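2024년 3월 14일

손목 카메라 비교를 오늘부터 다시 시작했다. 2월에 하다가 멈춘 것이 손가락 교체 때문이었는데, 새 손가락이 어제 늦게 도착했다. 아침에 와서 먼저 기존 것을 빼고 Puvport 쪽 검은 손가락을 끼웠다. 나사 구멍은 맞았지만 왼쪽 것이 끝까지 들어가지 않아서 어댑터 모서리를 줄로 조금 갈았다. 여기에 한 시간 넘게 썼다. 도면에는 공차가 적혀 있었는데 내가 어댑터를 뽑을 때 그 값을 넣지 않았다. 다음에 뽑을 때는 넣을 것.

영점을 다시 잡고 빈 상태에서 열고 닫기만 1,000번 돌렸다. 그동안 컨트롤러 로그를 정리했다. 중간에 전류값이 한 번 튀었는데 다시 돌려 보니 같은 자리에서는 나오지 않았다. 케이블이 팔꿈치 쪽에서 살짝 꺾이는 것 같아 묶는 위치를 손가락 두 마디쯤 위로 옮겼다. 원인이 그것인지는 모르겠다. 표시만 해 두었다.

점심 전에 물체를 꺼냈다. 작업은 지난번과 같이 바나나 모형을 그릇으로 옮기는 것으로 했다. 바닥도 지난번에 쓰던 연두색 타일 무늬 그대로다. 조건을 바꾸면 2월 기록과 비교할 수가 없다. 그릇은 흰 것을 썼다. 흰 그릇은 조명이 조금만 세도 테두리가 날아가서 싫지만, 싫은 조건에서 차이가 더 잘 보인다.

카메라는 두 개를 번갈아 달았다. 하나는 원래 쓰던 것이고 하나는 Flastik에서 받은 작은 것이다. Flastik 것이 가벼워서 손목 쪽 부하는 확실히 줄었다. 팔을 빨리 꺾을 때 흔들림이 멎는 시간도 짧아졌다. 화각도 넓어서 손가락 끝과 그릇 테두리가 같이 들어온다. 문제는 초점이다. 가까운 물체가 들어오면 화면 전체가 물러진다. 초점 링을 돌려서 맞춰 보았는데, 가까운 쪽에 맞추면 접근할 때 멀리 있는 물체를 못 잡고 먼 쪽에 맞추면 집기 직전에 손끝이 흐려진다. 중간쯤에 놓고 테이프로 고정했다.
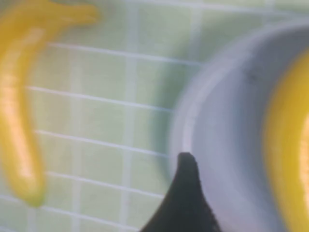

손목 카메라 화면. 손가락 끝이 그릇 테두리를 넘어간 위치.

이 위치에서 보면 두 가지가 걸린다. 첫째는 바나나 표면의 반사다. 노란색은 잘 분리되는데 하이라이트가 거의 흰색으로 떠서, 마스크를 씌우면 그 줄이 빠지고 물체 하나가 둘로 갈라진다. 노출을 한 단계 내리니 줄은 가늘어졌지만 그릇 안쪽이 같이 어두워졌다. 편광 필름을 한 장 붙여 볼 생각이다. 둘째는 손가락이다. 검은색이라 배경과 구분은 잘 되는데, 아래쪽 가운데를 넓게 가린다. 그릇 안으로 내려가면 바로 그 부분이 제일 보고 싶은 자리다. 손가락 폭을 줄이든지 카메라를 옆으로 옮기든지 해야 한다. 폭을 줄이면 매끈한 물체가 돌아가 버릴 것 같아서 카메라 쪽을 먼저 건드리기로 했다.

오후에는 파지만 따로 비교했다. 새 손가락은 끝이 좁아지는 모양이라 그릇 테두리와 물체 사이로 넣기가 편하다. 예전 것은 끝이 뭉툭해서 테두리를 자주 쳤다. 대신 새것은 바나나의 휘어진 부분을 잡으면 닿는 면이 작아서 들어 올릴 때 한쪽으로 기운다. 가운데를 잡으면 괜찮고, 끝 쪽을 잡으면 거의 매번 기운다. 잡는 점을 무게중심 쪽으로 당기는 보정을 넣었더니 좀 나아졌다. 실패한 것은 22건이고 그중 대부분이 보정을 넣기 전에 나왔다. 떨어뜨린 것과 그릇 테두리를 친 것을 한 칸에 같이 적어 버려서 영상을 다시 보면서 나눠야 한다.

컨트롤러는 D'Amico 보드 그대로 두었다. 오늘 바꿀까 하다가 말았다. 손가락과 카메라를 이미 바꿨는데 보드까지 바꾸면 뭐가 뭔지 알 수 없게 된다. 다만 카메라 프레임과 관절값의 시각이 조금씩 어긋나는 문제는 여전하다. 오래 돌릴수록 벌어진다. 지금은 시작할 때 한 번만 맞추고 있는데, 에피소드마다 맞추도록 고쳤다. 고치고 나서는 짧게만 돌려 봤다.

저녁에 저장된 것을 확인하니 프레임이 1,616장이고, 흐린 것을 걸러 내니 1,209장이 남았다. 흐림 기준값은 2월 것을 그대로 썼다. 새 카메라에는 너무 빡빡한 기준일 수도 있다. 걸러진 것 중 몇 장을 열어 보니 사람 눈으로는 바나나와 그릇 위치를 충분히 알 수 있었다. 버리지 않고 폴더만 따로 만들어 옮겼다.

내일 할 일.

- 카메라 브래킷을 옆으로 옮긴 것으로 다시 출력
- 편광 필름 붙이고 같은 노출에서 비교
- 실패 기록을 낙하와 충돌로 나누기
- 왼쪽 손가락 나사 다시 조이기 (저녁에 만져 보니 조금 헐거웠다)
- 케이블 묶은 자리 확인

퇴근 전에 전원 내리고 비상정지 버튼 눌러 놓은 것까지 확인했다. 브래킷 출력은 걸어 두고 나왔다.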